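Harnance Rolling Storage Cart, four months in

I bought the Harnance cart in April, after the second time I turned my ankle on a pile of dress-up shoes in the hallway. We live in a two-bedroom place with two kids, a dog who thinks everything soft is his, and one closet that has to hold coats, the vacuum, board games and whatever my mother-in-law has brought over lately. I had read so many storage cart reviews by then that I could recite the shelf depths in my sleep, so I thought I'd write the kind I wanted to find, from somebody who has had the thing long enough to be annoyed by it.

It cost me $79 with shipping, and it came in one flat box that I could carry up the stairs by myself (barely, with a rest on the landing). You get three shelves, four posts, four casters and a bag of hardware. The instructions are all drawings. They're good drawings, except for step 13, where the post caps go on and the arrow points at what looked to me like thin air. My neighbor Shoshana Brannigan came over with coffee and worked out that the caps have a tiny notch that faces inward. If you skip that, the top shelf rocks. Ours rocked for a whole evening before we took it apart and did it over.

All told I'd set aside an hour and a half, more if you have small helpers who want to hold the screws. Mine wanted to hold the screws.

So how has it been to live with? Mostly lovely. The casters are the best part. They're soft enough that I can roll the cart from the living room to the kids' room after bedtime without waking anyone up, and they get over the metal strip in the doorway with only a little bump. Two of them lock. The locks are stiff, and I use my heel on them, but once they're down they stay down, even with a six-year-old hanging off one side asking for crackers.

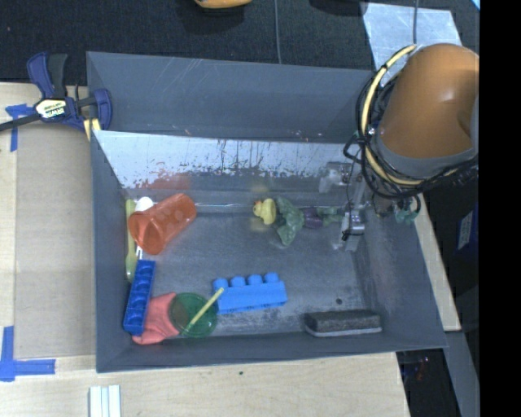
The shelves are shallower than I expected. I knew the measurements and still somehow pictured more room, which I suppose is on me. Anything round likes to escape off the back, so I ended up tying a bit of elastic across the middle shelf - ugly, but it works. The bottom shelf has a taller lip and that's where the heavy things go, the blocks and the big picture books. I would pay another ten dollars to have that same lip on all three levels, and I've written to the company to tell them so. I got a very polite reply from someone named Efren Samonte, who said he'd pass it along.

The finish has held up less well. Ours is the cream color, and there's a chip on one post where it met the stroller, plus a faint ring on the top shelf from a paint cup that sat overnight. I've scrubbed at the ring with everything under the sink. If I were ordering again I'd get the dark green and never think about it.

Before this one I tried the Yagi cart, a hand-me-down from my friend Rosalind, and that one is prettier, no question. It has real handles and deeper shelves. But the wheels are hard plastic and it sounded like a freight train on our floors, and the downstairs neighbors are already very patient people. If you have carpet, go look at the Yagi. On bare floors I'd stay with the Harnance.

A small note on returns: Harnance gives you a month and wants the original box. I had already let the kids turn the box into a post office, so that was that.

Four stars from me. I'd take off half a star more for step 13, but Shoshana says I should let it go.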